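Jurkelley Dried Goods Shelf Life Records

Data card, revision 3
Maintainer: Daiane Arruda

Summary

This repository holds storage records for packaged dry snacks and legumes kept at ambient temperature in small retail stockrooms. Each record covers one lot of one product over its time in storage, with periodic readings of moisture content, seal condition and package weight. The data were compiled for the Jurkelley storage project and are released so that others can fit and compare shelf life models on something other than climate chamber results.

The stockrooms are in and near Bragança. None of them has active humidity control. Readings follow the seasons closely, and January lots should not be pooled with summer lots without a correction for ambient humidity.

Contents

lots.csv – one row per lot, with product class, film type, pack date as a month, and site code
readings.csv – one row per reading, keyed to lots.csv by lot_id
ambient.csv – hourly temperature and relative humidity by site
films.csv – nominal barrier properties of each film type, as declared by the supplier
CHANGES.txt – revision history
scripts/ – the loader and the unit checks

All files are UTF-8, comma separated, with a header row. Decimal separator is the period. Missing values are empty fields; zero always means a measured zero.

Fields in readings.csv

lot_id: string, matches lots.csv
reading_no: integer, starts at 1 within each lot
days_stored: integer, counted from arrival at the stockroom
moisture_pct: percent, wet basis, oven method
net_weight_g: grams, two decimals, package opened and emptied
seal_grade: 0 to 3, where 0 is an intact seal and 3 is an open seal
rh_at_reading: percent, taken from the nearest entry in ambient.csv
note: free text, often empty

Moisture and net weight are destructive measurements. A new package from the same lot is used each time, so consecutive rows do not follow a single package. Treating them as repeated measures on one unit will understate the variance.

Sampling

Lots were read every 20 days. Sites with fewer than 13 complete readings for a lot are kept in the files but carry the flag short_series in lots.csv. Packages were drawn from the front, middle and back of the shelf in turn. Shelf position was not recorded before revision 2, and the column is empty for those rows.

Seal grades were assigned by one reader per site. There was no second reader, and no agreement statistic can be computed. Grades 1 and 2 are hard to tell apart on laminated film and may be merged for most purposes.

Instruments

Ambient loggers are Cillico units placed at shelf height, away from the door. Logger readings above 70 percent relative humidity were found to drift upward and have been corrected with the offsets in scripts/offsets.txt. The raw values are kept in ambient.csv under rh_raw. Two film types come from Siltex and are coded SX1 and SX2. The remaining types are coded by thickness only.

Known problems

The logger at site 4 stopped for 18 days. The gap is left empty and was not interpolated. The loader drops these rows by default; pass keep_gaps to retain them.

Net weight for legume lots includes dust and broken pieces. Product class "mixed" was used loosely in revision 1 and has since been split where the original labels allowed it. A few lots remain under the old class.

Oven temperature was not logged at site 2. Moisture values from that site look plausible but should be left out of any comparison between methods.

Images 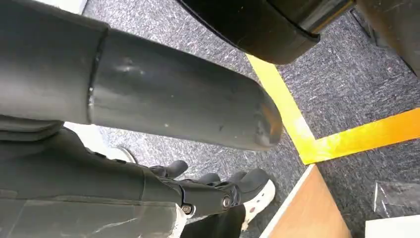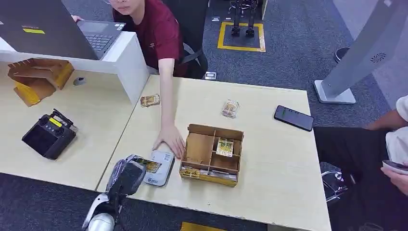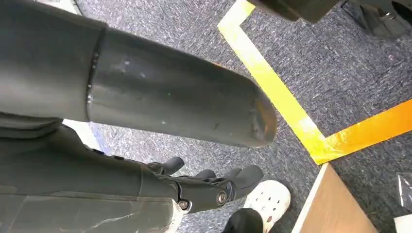
Loading

Run scripts/load.py from the repository root. It joins the two main tables, applies the humidity offsets and writes merged.csv to the out folder. An existing merged.csv is overwritten. The unit checks are run separately with scripts/check_units.py and stop at the first failure – fix the reported row and run again.

Corrections

Send the lot_id, the reading_no and the value you believe to be correct to the maintainer. Accepted changes are listed in CHANGES.txt under the next revision.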